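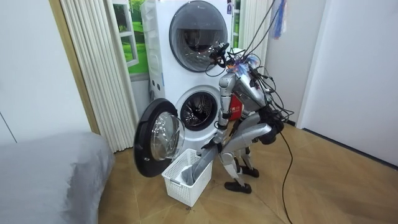 Wash day is the day, or part of a day, that a household or a whole village sets aside for cleaning its clothes and linen. It is one of the great shared customs of domestic life, and few customs have left such a rich trail of songs, sayings, buildings and arguments between neighbours. In its older form it needed a river bank or a stone-floored wash-house, a fire, and as many hands as could be found. The modern form can fit into a corner, with one front-loading unit stacked on another and a plastic basket on the floor beneath the open door.

Origins

The earliest wash days followed running water. In the Steyn valley, families from Mandov carried their linen down to flat stones below the bridge, where it was soaped, beaten and rinsed in the current. Big washes were rare by modern standards. A well-stocked house might own enough sheets to go 11 weeks between them, and a full linen cupboard was a quiet sort of boast!

Wood ash did much of the work before soap became cheap. Hot water was poured through the ash to make lye, which was then run through the linen again and again, sometimes overnight. The smell is said to have reached the upper farms.

Wash-houses

Covered wash-houses brought the work indoors, or at least under a roof. The one at Festach is a wonderful survivor, with 14 stone basins along a single channel, each worn into a dip at the front edge. Clean water came in at the top, so the upper places were fiercely prized, and the right to use them passed from mother to daughter.

Festach also kept a winter rule: no washing in the last week of December, when wet sheets on the line were thought to bring bad luck.

The home machine

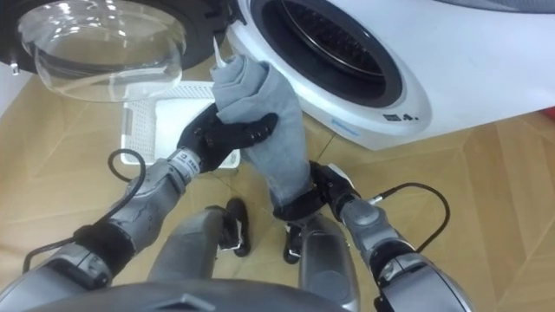

Grey cloth in front of a white front-loading machine.

Powered machines changed the pace of the work completely. The front-loading type turns its drum on a level axis, lifting the clothes and dropping them back through a small pool of water, a lovely echo of the old beating on stones. The job moved from one heavy day to many light ones, and the fixed wash day began to fade.

Sorting, folding and mending have stayed much the same. In Claltness, almost 65 words for folds, creases and pegging have been gathered from local speech, among them "steyning", meaning to shake a sheet hard before hanging it. 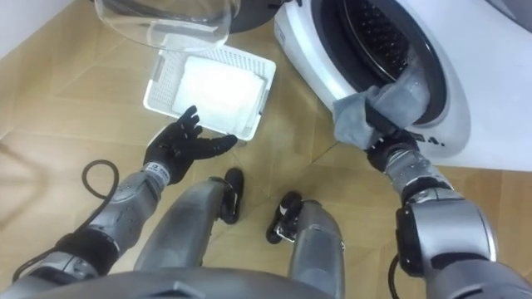
Plastic laundry basket beside a front-loader.

Drying

Drying has always shaped the day as much as washing. Hedges, grass and rosemary bushes were used long before the clothes line, and bleaching greens were laid out to catch the morning sun. Mandov still has its green, with 57 iron posts in uneven rows and a footpath running through the middle.

Category: Home life and customs
Reading time: 3 minutes
Sunday, September 30, 2018, by the editors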